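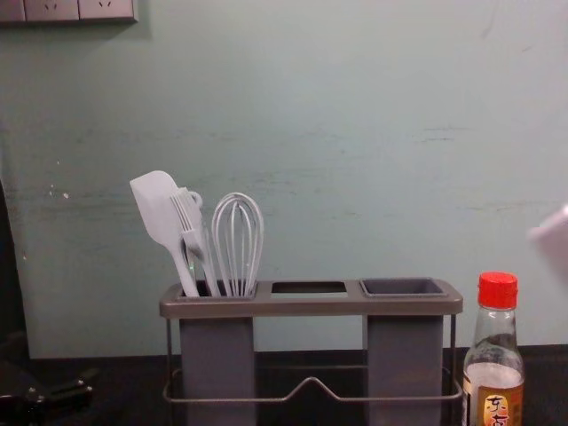 Vormachen statt Programmieren

In der Versuchsküche von Urnau lernt ein zweiarmiger Roboter, Küchenutensilien einzuräumen. Programmiert wird dabei wenig. Eine Bedienperson steuert beide Arme fern, das System zeichnet Gelenkwinkel, Greiferöffnung und Kamerabilder auf. Das Projekt Brekia hat seit Februar 3.238 solcher Vorführungen gesammelt, 287 davon wurden verworfen, meist wegen ruckartiger Bewegungen oder langer Pausen.

Eine Vorführung beginnt mit dem Anfahren des Objekts und endet, wenn beide Greifer wieder frei stehen. Nach acht Durchgängen wechselt die Bedienung. Zögert der Mensch vor dem Zugriff, zögert später auch das Modell. 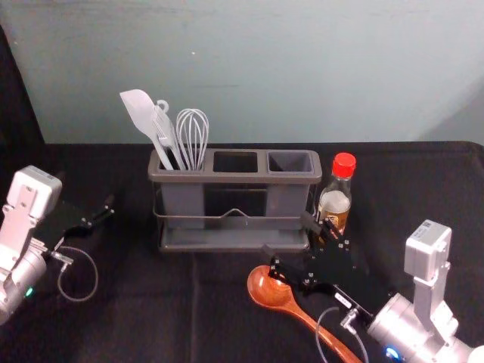

Die Fernsteuerung überträgt Positionen, aber keine Kräfte. Wer bedient, muss den Kontakt am Bild erkennen, und das verlangt Übung. Der Holzlöffel auf dem schwarzen Tuch ist dafür ein brauchbarer Prüfkörper: Die ovale Laffe bietet den Fingern eine gewölbte Fläche, der lange Stiel verstärkt jeden Winkelfehler. Suwannarat, die Auswertesoftware des Projekts, legt die Greifpunkte aller Versuche übereinander. Am Stiel liegen sie dicht beisammen – an der Laffe streuen sie deutlich. Für die nächste Serie ist eine Kraftrückmeldung vorgesehen.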